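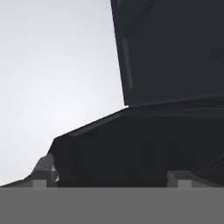

Ursina Zürcher had a purchase order for two robot arms on her desk in February and did not sign it. She runs equipment planning at Tavport, where a small team is trying to get an arm to do everyday jobs in a home kitchen. The order is still open.

"We had the quote from Wyss and the quote was fine," she says. "What we didn't have was any idea where the arm would stand. You can't budget for an arm if you don't know what it's bolted to."

So the team went back to its simulator and spent eight weeks in a kitchen that exists only as a model. Zürcher, who does not write code, sat in on most of the sessions with a spreadsheet open. Her list had started out with the arms, the grippers and a line called "other." By the end the "other" line had been split into 14 lines, and several of those cost more than she had expected.

Mounting was the biggest. A base that can be moved needs a floor plate, longer cables and a second emergency stop. A fixed base is cheaper but ties the whole test kitchen to one layout. Tavport plans to build that kitchen in a rented unit in Stokberg, and the landlord wants drawings before anyone drills into the floor.

"In a sales sheet you get reach as one number," Zürcher says. "Then you put the arm next to a counter and ask it to work over a sink, and the number doesn't help you much. The elbow has to go somewhere too." 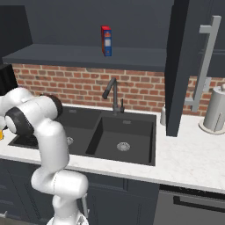

The sink is the part of the room she brings up most. A tall faucet takes away a lot of the space above the basins, and the engineers wanted to know if a shorter arm could work around it before she paid for the longer one. They are still running both versions. The longer arm needs a heavier base, so the choice changes two other lines in the budget as well.

Grippers were easier to settle. The team had asked for a custom set of fingers. Zürcher asked them to try the standard Skungate ones in simulation first, and for most of the tasks on the list they agreed to start with those. A spare set is $1,139, and she has put one in for each arm.

"I've been told I'm being pessimistic," she says. "I've also seen a team sit for a month waiting on a part. I would take the spares."

Simulation is not free either. Tavport pays $645 a month for the rendering machine, and there is the time of the person who builds the rooms. Zürcher books both under equipment. Her finance department would prefer them under software, and they have gone back and forth on it — "mostly politely," she says.

She is careful about what the modeling can tell her. Wet dishes, worn cabinet hinges and bad lighting are things she expects to pay for once the real room is open, and she has set money aside for them without saying exactly how it will be spent. Training is in the plan too, along with a service visit in the first year.

Her advice to other buyers is to ask the supplier for the model files along with the quote. Wyss sent theirs the same afternoon. Another vendor wanted a signed order first, and she dropped them from the list.

The next version of the budget goes in once the engineers pick an arm. Zürcher has asked them for an answer in writing, with the base weight included.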